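**Rotgate bowl sorter: progress report to the Pekbridge workshop fund**
5 Aug 2020
Prepared by Ognjen Ristić

You asked for a plain account of where the money has gone and whether the sorter will do what the January application said it would. The short version is that the arm moves, the software runs, and I don't yet believe the success numbers we've been passing around.

## Money

The grant was $3,468. We have spent $1,224 on the arm kit, motors and power supply, and $614 on the camera, the mount and a second controller board after the first one failed on the bench. I don't plan to buy anything more until the testing questions below are settled. Killian would like a better gripper. I have asked him to show me a failure that the current gripper caused before we pay for a new one.

## What works

The arm reaches every point we need on the floor in front of the wall and comes back to its rest position without drifting much. Cable routing is fixed. The emergency stop has been rewired so that it cuts motor power directly and no longer goes through the board - it should have been built that way from the start.

## What I am less sure of

The application promised that the arm would pick a bowl by color and set it in a stack. We have logged 139 pick attempts. Most of them are marked as successes, but the log was kept by whoever was running the arm, and "success" meant different things to different people. Some entries count a bowl that was lifted and then dropped. I have stopped quoting a percentage and I'd ask that the fund not quote one either.

The layout is also easy. Green, blue and red bowls in a row against a white wall is about as friendly a color problem as you could set up, and it says little about a sink full of mixed dishes. The harder part is the spacing. With the rims this close, a finger that goes over one rim has very little room before it meets the next bowl.
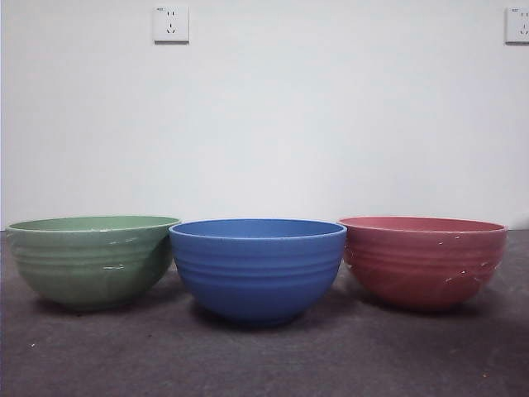
Killian Texier disagrees with most of this section and asked that his view go in. He thinks the easy layout is the right place to begin, that the color step has been solid for weeks, and that my complaint about the log is a complaint about paperwork. In his words, "If it drops one, run it again and write down that it dropped one. We don't need to stop the project for that."

I agree with the second sentence of that less than the first. Nothing has been stopped. I do want a block of attempts where the rule for success is written on the sheet beforehand: the bowl is lifted, moved, and still sitting in the stack when the arm is back at rest.

## Next steps

- Rerun the pick test with the written rule, with one person driving and another scoring.
- Repeat it with the order of the bowls changed, then with wider gaps.
- Try the Hulard finger pads we already have before discussing a new gripper.
- Leave stacking alone until single picks are scored properly.

I would hold the remaining $1,630 where it is. If the new scores are good I'll say so and Killian can have his gripper request put forward with my name on it.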